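Why Does Your Foot Fall Asleep?

By Lamisi Arthur

You have been sitting on your foot for the whole of a film. The film ends, you stand up, and somebody has swapped your foot for a bag of sand. A minute later the bag of sand fills with angry ants.

Grown-ups call this pins and needles. Doctors call it paraesthesia (say "parr-ess-THEEZ-ya"), a word you may use to get out of tidying up, though I can't promise results.

Lots of people think the blood has stopped. Blood does come into it, but the main trouble is with your nerves. Nerves are long, thin threads that carry messages between your body and your brain. Your foot sends news upstairs all day long: the sock is itchy, the floor is cold, there is a building brick under the heel. When you squash a nerve for long enough, the messages can't get through properly. Your brain stops hearing from the foot and you stop feeling it.

Then you move. The squashing ends and the nerve starts working again, but it is a bit grumpy and fires off messages in a muddle. Your brain gets a heap of nonsense from the foot and does its best with it. Its best is "ants".

Can you make it stop? Mostly you wait. Wiggling your toes and walking gently may help, as long as you hold on to something, because a numb foot is a poor judge of where the floor is. My cousin Nii Darko once leapt up to answer the door and answered the coat stand instead. 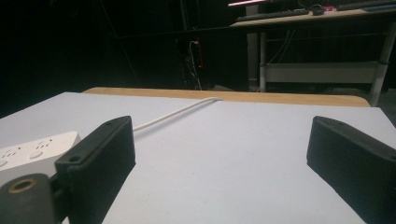

YOUR BODY: ODD FEELINGS

Arms can do it too. If you sleep with one tucked under you, you may wake up beside a floppy thing that won't do as it is told. Roll off it and let it come round.

And the funny bone? It isn't a bone. It is a nerve that runs behind your elbow with very little padding, so a knock on the table edge sets it buzzing right down to your little finger.

Pins and needles usually go away in a few minutes. If yours keep coming back, or won't leave, tell a grown-up so they can ask a doctor.

Next time: why yawns are catching. Try to get to the end of it without doing one.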